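**Fiditz Replay 2** - trajectory cleanup and labeling for hand-held gripper recordings

Status: in stock (download). License per seat, floating on request. Linux only for now, Windows build is planned but no date.

Replay takes the raw logs from a hand-held gripper and turns them into something a policy can train on. Pose track, finger opening, video, all on one timeline. Drop a folder in, get a report back. Bad segments flagged, not deleted, you decide.

What's new in 2:

- Cloth mode. Finger opening is a poor grasp signal on thin fabric, so contact is now scored from video and opening together
- Time sync across up to three video streams
- Batch import, tested to 1,000 episodes in one go
- Resume after a crash (finally)

Cloth mode is the one people asked for. Knits, ribbed stuff, anything that bunches up between the fingers. Old version kept marking those as empty closes.

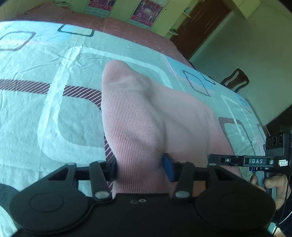
*Posted by the Fiditz tools desk, Mullport | January 7, 2026*

Folded pink knit on a patterned bedsheet, fingers closed, fabric pushed up into a ridge. Patterned bedding is a fair test for the segmenter too, the old one liked to grab sheet outlines as garment edges. Set `cloth.background = busy` for rooms like this and leave the threshold on default to start.

**Needs**

- 48 GB RAM for batch import, less is fine for single episodes
- GPU for cloth mode. CPU fallback works but its slow
- Calibration file for each gripper. One per unit, don't share them

**Export**

Gauthier planner format, plain CSV, or our own. Dulville users: exporter is a seperate plugin, same price as before, get it from the downloads tab. Version 1 projects open in 2 but won't go back, so copy them first.

**Known issues**

Long clips over 40 minutes lose the preview bar. Labels still save. Error 77 on import means the calibration file is missing or misnamed, check the name before writing in.

Upgrades from 1 are free if you bought in November or later.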